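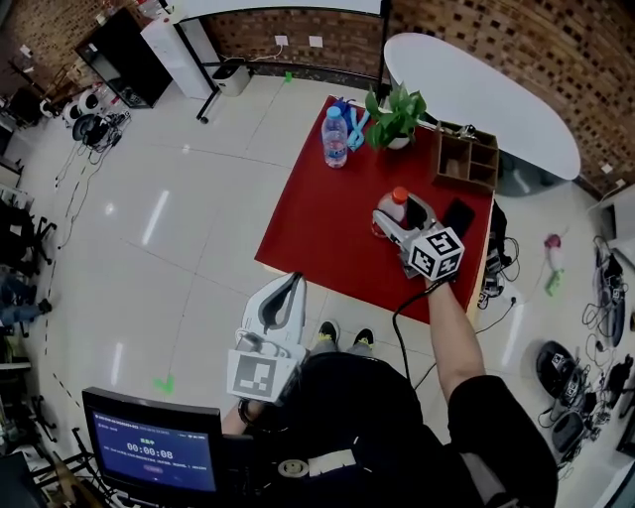
Can you put dried beans in a slow cooker without boiling them first?

Red kidney beans need ten minutes at a full boil on the hob before they go anywhere near a slow cooker. Cannellini get the same treatment from me. Lentils and split peas can go straight in.

Start with that one because somebody always asks it at the end and by then half the room is in the queue for tea.

Notes for the Kendedis evening talk, Thursday, April 27, 2023. Forty minutes plus questions. Title on the poster is "Beans from dry". Gus Baptiste is doing the introduction, so no need to say who I am.

OPENING (three minutes)

Ask for hands up: who has a bag of dried beans at home? Who knows how old it is? Leave a gap.

My own bag. Bought in September, the year we moved, found again behind the flour at the last clear-out. Soaked overnight, simmered for three hours, still like gravel. I blamed the water, then the pan. It was the age of the beans. Buy small bags, write the month on them and use them within the year.

Say early on that tinned beans are fine. I use them. The talk is for people who want to cook from dry and have been put off by it.

SOAKING (eight minutes)

Long soak: cold water, plenty of it, eight to twelve hours. In warm weather put the bowl in the fridge. Beans will double in size, sometimes a bit more, so use a bigger bowl than looks right.

Short soak: bring to the boil, two minutes, lid on, heat off, leave an hour. Works well for black beans and haricots. I find chickpeas come out uneven.

Salt in the soaking water. One level tablespoon to two litres. The skins soften and split less. Drain and rinse afterwards. Somebody will say that salt makes beans tough. I was taught that too. I have cooked them side by side both ways and the salted ones had the better skins.

Bicarbonate of soda: a quarter of a teaspoon, only for hard water or for hummus. More than that and they taste of soap.

Pass round the two jars here, soaked and unsoaked. Get the jars back before moving on.

THE BOIL (five minutes)

Slow this section down. Repeat the ten minutes.

Raw kidney beans contain a natural toxin called lectin. Undercooked beans can make you properly ill, with sickness and stomach pain within a few hours. A slow cooker on low may never get hot enough to deal with it. So: soak, drain, rinse, fresh water, hard boil for ten minutes, then turn down or move to the slow cooker. Start timing when it is really bubbling.

A pressure cooker gets hot enough by itself. Follow the booklet for times and never fill it more than half full with beans, as they foam.

SIMMERING (eight minutes)

Water two fingers above the beans. Lid slightly off. The surface should tremble a little. A rolling boil for the whole time knocks the skins off.

What goes in at the start: bay leaf, half an onion, a couple of garlic cloves, a spoonful of oil to keep the foam down, salt.

What waits until the end: tomatoes, vinegar, lemon, wine. Acid stops the beans softening. If you take one thing home for your chilli, take that. Cook the beans until they are done and then add them to the tomatoes.

Times, for soaked beans less than a year old:
Black beans, an hour to an hour and a quarter
Cannellini, an hour and a quarter
Kidney beans, an hour and a half with the boil included
Chickpeas, an hour and a half, up to two
Butter beans, start checking at fifty minutes, they go from firm to mush very fast

To test, eat five. If one is chalky in the middle, carry on for ten minutes and eat five more. Testing one bean tells you about one bean.

Let them cool in their liquid. If you drain them hot the skins wrinkle and crack.

(Check the clock. Should be at twenty-four minutes. If over, drop the freezer section and point to the handout.)

THE LIQUID (four minutes)

Keep it. Use it for soup, for loosening mash, for cooking rice. Kidney bean liquid I do throw away, it is murky and I don't like the taste.

Verna Ostrowski's soup, which she has let me share: one onion, two carrots, two sticks of celery, all chopped small and cooked in olive oil for fifteen minutes. Add cooked cannellini, twice as much as you think, and enough of their liquid to cover. Twenty minutes. Mash a third of it against the side of the pan. Black pepper, and a handful of chopped parsley off the heat. She puts a cheese rind in with the liquid. I leave it out and use more salt.

FREEZING (four minutes)

Freeze in portions the size of a tin, which is 240 grams drained. Cover with a little liquid, leave space at the top of the tub. Three months is a sensible limit. They will keep longer but the texture goes.

In the fridge, three days, covered.

Label the tubs. White beans and chickpeas look much the same once frozen.

COST (four minutes)

People like this part, so don't rush it. I kept a notebook of every portion I cooked from dry from when I started until last month. 168 portions, and 21 of those were chickpeas that ended up as hummus. Hold the notebook up.

I did not include gas in the sums the first time and Melur Nasution rightly pulled me up on it. If you cook one small pan at a time, most of the saving goes on fuel. Cook a full 500 gram bag, eat some, freeze the rest. A pressure cooker helps a lot with this.

CLOSING (two minutes)

Handout has the times on one side and Verna's soup on the other. Corinne Sorensen has spare copies by the door - the batch with the green heading is the correct one. The old ones have butter beans at ninety minutes and should go in the recycling.

Next talk in the series is Priya Nakamura on flatbreads. Bring an apron.

LIKELY QUESTIONS

Do I have to throw away the soaking water? For kidney beans, always. For the others I do as well, it cuts down on the wind.

What about wind? Rinse well, cook until properly soft, and eat small amounts often if you aren't used to them. It does settle down.

Can I soak for two days? In the fridge, yes, if you change the water. If it smells sour or fizzes, throw the lot out.

Can I mix different beans in one pan? Only if you like some of them overdone. Cook them apart and mix them after.

Why are mine still hard? Old beans, hard water or acid added too soon. Ask which area they live in.

Take home: both jars, the notebook, the big ladle, extension lead.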